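Rallow: a register of school places and teaching languages

README, last revised September 12, 2020

Hello, and thank you for taking the time to look at Rallow. It began as a spreadsheet I kept for my own use while trying to find out which primary schools near us taught in a second language, and it has grown a good deal since then. If you are a parent, a governor, a student with a project to finish or simply someone who likes a tidy table, you are very welcome to it.

What is in it

The register covers 283 primary schools across three districts: Gallurura, Beaulieu and Tundanville. Each school has one row, giving its name, its district, the language or languages it teaches in, the ages it takes, the number of places offered in the first year and the body that runs it. A second table lists 306 admission notices, which is more than the number of schools as some of them changed their rules part way through the year and put out a fresh notice.
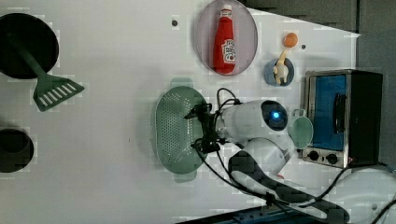 Most of the rows were typed in by hand from the printed district lists, and I then went back to each school's own notice to check the number of places. Where the two disagreed I kept the school's figure and put the district's in the remarks column, so you can make up your own mind. Beaulieu was by far the easiest to do, with everything on one long sheet. Gallurura sends its lists out by parish, and the spelling of school names wanders quite a bit from one parish to the next (I have done my best!).

How the files are laid out

schools.csv: one row per school
notices.csv: one row per admission notice, linked by school_id
languages.csv: the short codes used in the other two files
remarks.txt: my longer notes, in no very sensible order

A blank cell means I could not find the answer. A zero means the school told us there were no places, so please don't swap one for the other when you load the files.
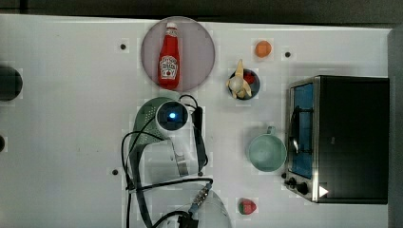

Toy ketchup bottle on a plate, with a bowl and banana close by.

Known gaps

Around 40 schools have no governing body filled in, nearly all of them in Tundanville, where several were changing hands when the lists were printed. Nursery classes attached to a primary school are left out altogether. The language column records what the school says it teaches in, and tells you nothing about how many hours a week that comes to.

Corrections

Please do write if you spot a mistake, however small, and give the school_id if you can. I go through corrections in batches of 5, and the next full revision is planned for October.

Kept by Pouran Mohammadi. Free to use and share, with a mention of Rallow.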